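**Will the Dornero cells replace bench staff at the Pomstead site?**

No positions end with the change. Bench staff move to cell tending and final inspection after 20 hours of training.

**Who clears a stopped cell?**

The tender on shift. Press pause, wait for the amber light, then open the side panel. Log the stop code in Prerine. 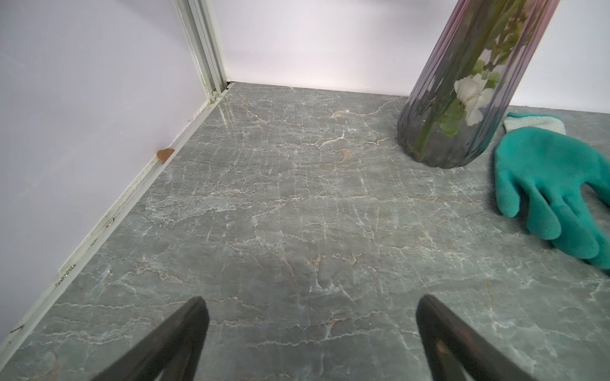 Stops longer than 600 seconds go to maintenance and don't count against the tender's rate.

**Is my pick rate still tracked?**

Individual rates ended in December. The line target is 1,451 items per shift, people and cells combined.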